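Skenura Home Loans
About Us

Skenura Home Loans is a small mortgage brokerage. We help people to buy a house, to refinance the house they already have, or to take out a loan for repairs. We are not a bank and we do not lend our own money. We work with a number of lenders, we compare what they offer for your situation, and we stay with your file until the closing is finished.

Our office is in Lilside, on the second floor above the Yazdani bakery. The entrance is from the side street, and the bell has our name on it. Parking behind the building is free for clients for two hours.

How we started

The company was opened by Golshifteh Naseri and Bijan Mohammadi. Before that they worked in the same branch of a larger mortgage company, at two desks facing each other. Golshifteh was a loan processor and Bijan was a loan officer, so for several years he brought the applications and she found what was missing in them. They both noticed that many applicants were refused for a small matter of paperwork. Some had changed employer in the middle of the process. Others had income from two countries, or had a credit history that was good but very short.

They rented one room in Lilside and began with three clients, who were all from the same apartment building. In the first January they did not close any loan at all. In the spring the first three files closed within one month, and one of these families is with us again now for a refinance.

Today we are 7 people. Between us we speak English, Persian, Portuguese and Spanish, and you may choose the language for your meetings. The loan documents are in English, and we go through them with you page by page before you sign.

Who works here

Golshifteh Naseri is the managing broker. She reads every file before it goes to a lender. If you receive a short e-mail from her late in the evening with one question about a bank statement, please do not worry, it is her usual way of working.

Bijan Mohammadi is senior loan officer. He works mostly with first-time buyers and with people who are self-employed. He asks for two years of tax returns at the first meeting, and it saves a lot of time if you bring them with you.

Albertina Aguiar came to us from the title insurance business, where she stayed eleven years. She takes care of the closings. She knows the county recording office very well, and she will call you two days before closing to explain how much money you should bring and in which form.

Sepehr Salehi is our processor and also takes care of our client portal, Stadadex. Through Stadadex you can upload pay stubs, tax forms and letters from your employer, and you can see on which step your application is. If you prefer paper, you can bring the papers to the office and Sepehr will scan them while you wait.

The other three colleagues work part-time, two of them at the front desk and one in bookkeeping.

How we work with you

The first conversation costs nothing and takes less than one hour. We ask about your income, your debts, your savings and what kind of house you have in mind. After it we tell you what loan amount looks possible. Sometimes our advice is to wait half a year and pay down a credit card first. We understand that this is not pleasant to hear when you have already seen a house that you like.

If you decide to continue, we ask for your permission to check your credit. Then we prepare a comparison of at least three offers, printed side by side, with the rate, the points, the lender fees and the monthly payment. We also show what happens with the payment if taxes or homeowner's insurance go up, a part that many buyers forget. 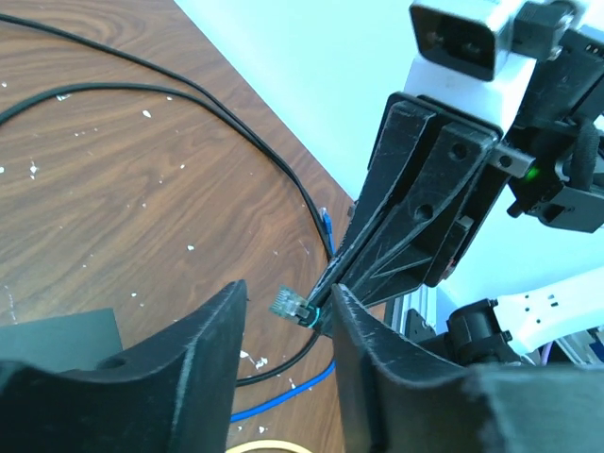
Pejman Zarei wrote to us after his closing that the comparison sheet was the first paper in the whole process which he could read without help. He added that he would have liked to get it one week earlier, before he paid for the appraisal. He was right about this, and we changed the order. Now every client receives the sheet before any appraisal is ordered.

When the lender has approved your loan, we go with you through the closing disclosure and compare it with the estimate which you received at the beginning. If a fee has changed, we ask the lender to explain it in writing, and you get a copy of the answer.

What we charge

Our processing fee is $855 for a purchase loan and it is the same for a small house and for a large one. It is paid at closing. If the loan does not close, you do not owe this fee. The appraisal and the credit report are paid to other companies, and we cannot return this money. On some loans the lender also pays us a commission. The amount is written on your loan estimate, and you can ask us about it at any time.

Evenings for home buyers

Four times in a year we hold a free evening for people who are thinking of buying their first home. Bijan speaks on down payments and on mortgage insurance, Albertina explains what a title search is, and afterward there is tea and something from the bakery downstairs. You do not have to be our client and we do not collect signatures at the door. Please call before you come, as the room is not big. Children are welcome, there is a corner with paper and pencils.

Where we can help

We arrange conventional, FHA and VA loans on houses with one to four units, and also on condominiums. We do not arrange commercial loans, loans for land without a building, or reverse mortgages. If you need one of these, we can give you the name of another broker, and we do not take a payment for it.

Contact

Skenura Home Loans
3098 Yazdani Street, second floor
Lilside

The office is open from nine to five. Evening appointments are possible until eight if you arrange them in advance. For questions on an open file, please write through Stadadex, so that the message stays together with your documents. For all other matters the telephone is the fastest way, extension 3898 for new clients.

Page last updated 5/13/18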